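Annelore Brandes has one rule for visitors to her workroom in Rurnside, and she delivers it before I have my coat off. "Put nothing down on the marble that you'd like to see again."

The marble is a slab of glossy black stone with white veins. It came out of a hotel bar in Plostovberg that was being stripped, and she bought it the way other people buy a dog, on the spot and without measuring the car. It is cold in winter and shows every fingerprint. She does all her picture framing on it.

"People tell me you should frame on felt," she says. "I had felt. Felt eats tacks. On black stone I can see a tack from the door."

Brandes framed for the trade for 12 years before she went out on her own, and she now takes in work from anyone who walks up the stairs. Most of it, she says, is not art. It is school certificates, football shirts, a letter from a landlord that the tenant considered a triumph. In April she framed a parking ticket. The customer wanted non-reflective glass.

I ask whether she ever turns anything down.

"I turned down a pizza," she says, and moves on before I can find out more.

What she likes to talk about is backs. The front of a frame, in her view, is the customer's business. The back is where you find out who made it. She lifts down a frame by her old employer, Malte Wendt, and turns it over with some ceremony. The tape is straight, the board is flush, the corners meet. Then she turns over one of her own early efforts, which she keeps, she says, for humility. It looks as though it was closed up during an earthquake.

"Malte looked at that and said, 'Is it finished?' I said yes. He said, 'Pity.'" She puts it back on its nail, facing the wall, so the bad side shows.

Her method with the little metal fixings that hold a backing board in place involves no special tool. She has owned special tools. There was a flexi-point driver, there was a pair of pliers from a firm called Sperling that cost more than her bicycle, and both of them live in a drawer she has trouble opening. She uses a flathead screwdriver with a yellow and black handle, bought from a bin by the register at a hardware store.

"You slide the blade under, you lean, it turns. Or you slip and you go through the customer's grandmother. So you lean gently."

She has gone through a customer's grandmother once. It was a small hole and the family was very nice.

Would she recommend the job? She thinks about this for longer than I expected. The money is poor, she says, and the rent on the room is 708 a month, which leaves little over for good molding. Her friend Tahsin Patwary, who binds books on the floor below, has been telling her to raise her prices. He hasn't raised his own. They have lunch together and discuss it.

It's past four by now, and the table has what she calls its afternoon face, with tools left wherever they were last useful. 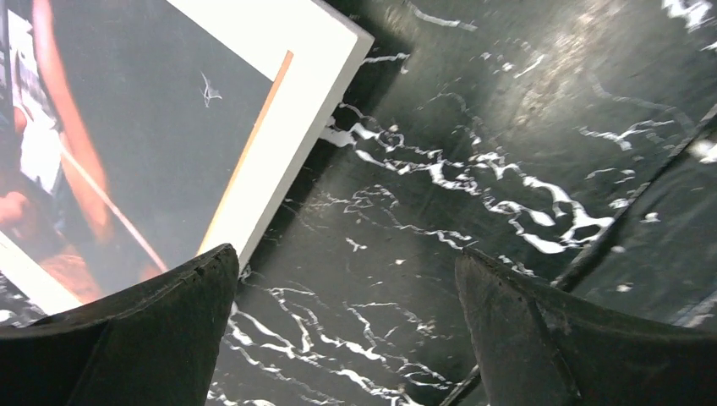
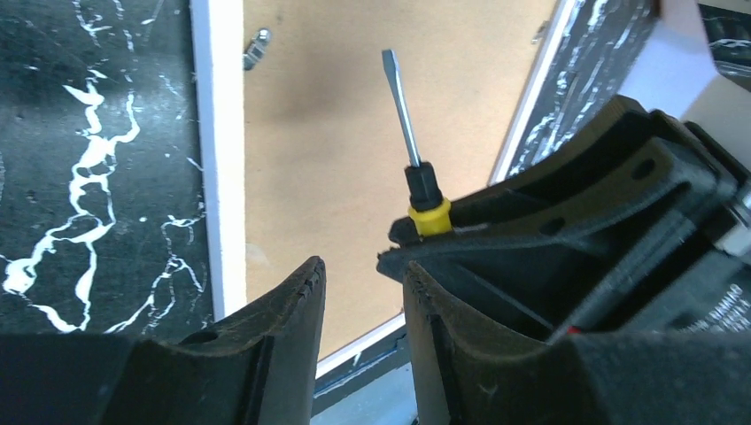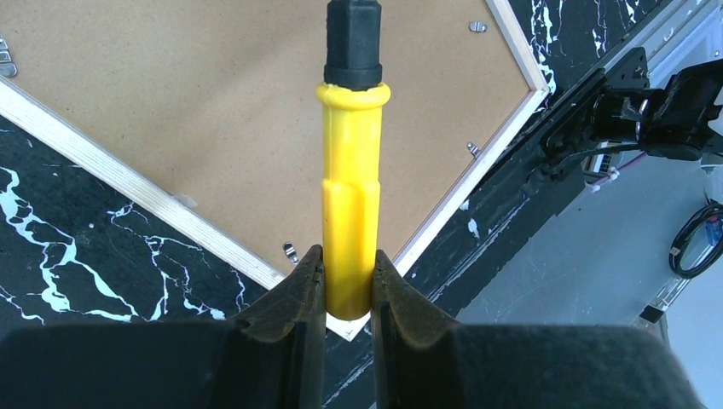

"You can teach someone to cut a miter in a week," she says. "It takes a lot longer to teach them to stop." Her one apprentice, Bastian Janssen, lasted 6 months. He was careful and fast and, by her account, could not leave a corner alone. He would shave a hair off one side, then a hair off the other to match, and by the end of the afternoon a frame meant for a wedding portrait would fit a passport photo. He is a dentist now. She doesn't go to him.

The waiting list stands at 40 pieces, written in pencil in a school notebook. She goes through it for me, licking her thumb. A map of Pastberg for Rosemarie Ehlers, who has already changed her mind twice about the mat. A pair of baby shoes. A tea towel, no explanation given.

"I don't ask," says Brandes. "If they want it on a wall, I make it hang straight. After that it's between them and the wall."

She sees me down as far as Patwary's landing, then remembers she has glue open and goes back up, two stairs at a time.

Contact us | Copyright Rurnside Reader, all rights reserved | Back to top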